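Home | News | Buying | Selling | Repairs | Contact

Buying used at Pokov Motors: what the sales desk checks, and what it leaves to you

29 November 2025

14 shares | 3 comments

Pokov Motors has sold used cars from the same lot on the Selavska road since before the bypass was built. It keeps 60 cars on site, most of them small hatchbacks and family wagons, and it prices nearly all of them to sell within a few weeks. We spoke with the sales manager, who asked to be identified by job title only, on a slow weekday morning in the office behind the wash bay.

The first question was where the cars come from. "Trade-ins, mostly," the manager said. "We take some from the auction at Tzavaras, but I don't like buying there in the winter. You get ten minutes with a car that's covered in road salt, and you bid against people who haven't looked at it at all."

A trade-in is easier. The owner is usually standing there and will often tell the truth about it if asked directly. "I ask what made them stop liking it. Somebody will say the heater takes forever, or it pulls to the left on the highway. Then we know where to start."

Every car gets the same inspection, a sheet with 33 items on it. Brakes, tires, suspension joints and the battery come first. The manager said the sheet used to be longer, but that the mechanics were ticking boxes without reading them. "We took out things like the ashtray. Now if there's a tick, somebody looked."

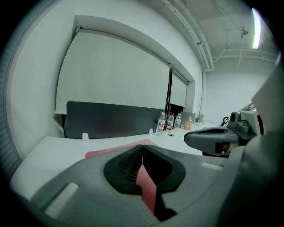 Close-up of a black jaw pad on a gray gripper.

We asked what happens to cars that don't pass. Small faults are repaired on site. Anything that would cost more than the car can earn back goes to a wholesaler, and the dealership doesn't put it on the front lot. "We had a wagon in May with a gearbox that whined in third. Nice car otherwise. I wasn't going to have that one come back to me."

Paperwork takes up more of the day than most buyers expect. The office runs its stock list and service records through a program called Drinent, which the manager described as slow but reliable. Buyers can ask to see the printout for any car, including what was paid for parts. Few of them do.

"They ask about mileage and they ask about price," the manager said. "I'd ask about the timing belt. If it hasn't been done and it's due, that's a big bill in your first year."

On price, the dealership will move, but not far. The manager put the usual room at $300 on a car under $10,000. Buyers who arrive with a printed listing for a similar car do better than those who simply name a lower number. "Show me the other car. If it's the same year and the same trim, I'll talk about it. Sometimes it's missing the tow package or it's had a new door, and then we talk about that."

The warranty is short: 3,000 miles or three months, engine and transmission only. It can be extended for a fee, and the manager was open about who should bother. For an older car that will be driven mostly in town, the extension often costs more than it is worth. For a diesel with high mileage, it may be sensible.

Test drives are allowed without a salesperson in the car, as long as the driver leaves a license at the desk. The suggested loop goes out to the bypass and back through town, with one steep hill. "Turn the radio off," the manager said. "Start it cold if you can. Call ahead and we'll leave it alone until you get here."

We finished by asking what sells fastest. Anything with a manual transmission and low mileage used to be gone by the weekend. These days it is automatics with heated seats – and the color matters more than people admit. A green hatchback near the gate has been there since the summer. "Good car," the manager said. "I'd sell it to my own mother, but she wants silver."

The lot is open Monday through Saturday. Cars can be held for two days with a deposit, refunded if the buyer decides against it.

Comments (3)

wagon_driver
Bought from them four years ago. They did show me the parts printout when I asked, but I had to wait while it loaded. Car has been fine apart from a window switch.

Eastsider
Three months is not much of a warranty. The place across town gives six.

retiredfitter
Good advice on the cold start. I would add, check the spare tire is really there.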